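Tillollow Product Caption Corpus

README and data card, release 3

Maintainers: Josphat Mussa (collection, licensing), Tanvir Gazi (annotation, tooling)

Summary

Tillollow is a text corpus of short English descriptions of household and stationery goods, written for catalogs and inventory lists. It is meant for work on text normalization, attribute extraction and near-duplicate detection. Release 3 contains 2,606 records. Of these, 2,131 carry a full attribute annotation; the others carry only the category label and the cleaned text.

The corpus is text only. Earlier drafts linked each record to a vendor page, but the links decayed quickly and were dropped in release 2.

Record layout

Each record is one line of UTF-8 JSON with these fields:

id: string, stable across releases
source: "pladard" or "kumarasinghe"
raw: the description as received
clean: the description after normalization
category: one of the labels in categories.txt
attributes: list of name and value pairs, empty if not annotated
dup_group: integer, or null if the record has no known duplicates

Field order is fixed. Line endings are LF. Offsets inside attributes refer to clean, counted in code points and starting at zero. Release 1 counted bytes, so scripts written against it will fail on records with accented characters.

Sources

Pladard supplied catalog copy from its stationery and gift lines. The copy was written by staff over several years and follows no single style guide. Units are mixed, abbreviations are common, and the same item may be listed under two names.

Kumarasinghe supplied inventory notes from a closed warehouse. These are shorter, often without verbs, and contain stock codes in square brackets. The codes were removed from clean and kept in raw.

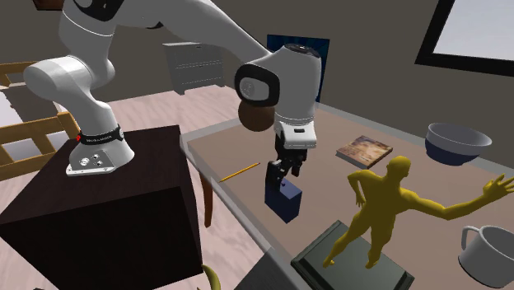 Duplicates across the two sources are rare. Duplicates inside the Pladard portion are frequent, mostly because seasonal reprints reused older copy with a changed size or color word. Use dup_group when making splits. A random split by id will put near-identical text in both train and test and inflate scores.

Normalization

The following steps are applied in order:

1. Decode to UTF-8 and apply NFC.
2. Replace runs of whitespace with one space.
3. Strip bracketed stock codes.
4. Expand the abbreviations listed in abbrev.tsv.
5. Convert curly quotes to straight quotes, except where they mark inches or feet.

Step 4 is case-sensitive. "PK" expands to "pack" but "pk" does not, as the lowercase form is also used for "pink" in the Pladard gift line. Compound color names such as "rose-gold" are kept as one token.

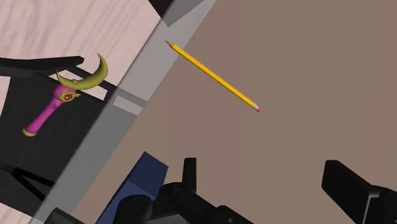

Annotation

Attributes were marked with Clistitz, configured with the schema in schema.json. Two annotators worked on each record independently. Disagreements went to Tanvir Gazi, whose decision is final and is stored without the original votes.

Material and color account for most disagreements. The rule is to mark only words that are present in the text. "Pencil, yellow" gets a color attribute. "Standard office pencil" gets none. Trade names are never treated as material names.

A separate sample of 100 records was annotated a second time by the same people to check consistency. It is in recheck.jsonl and should not be merged with the main file.

Known issues

Records longer than 2,000 characters were truncated in clean at the last full sentence. The raw field is complete.

The category "misc-desk" is too broad and overlaps with "paper" and "gift". A split is planned for December.

Some Kumarasinghe notes have sizes with no unit. They are left as found.

Color terms are unevenly distributed. Models trained on this corpus tend to label "navy" as a color in every context, including in brand names.

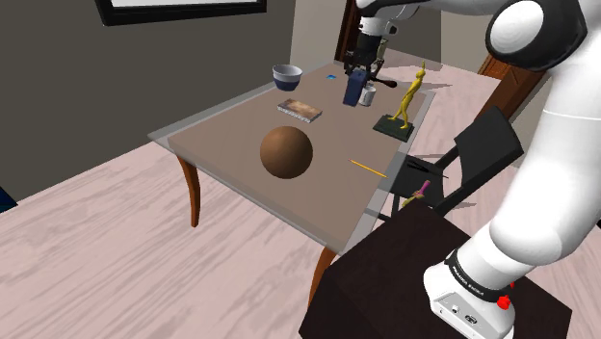
License and access

Text and annotations are released for research use under the terms in LICENSE.txt. Redistribution of the raw field outside a research group requires written permission from the source that supplied it. The clean field may be quoted in publications without permission.

Requests for removal of a record should give its id and go to Josphat Mussa. Removed ids are listed in withdrawn.txt and are not reused.

Last edited Thu 8 October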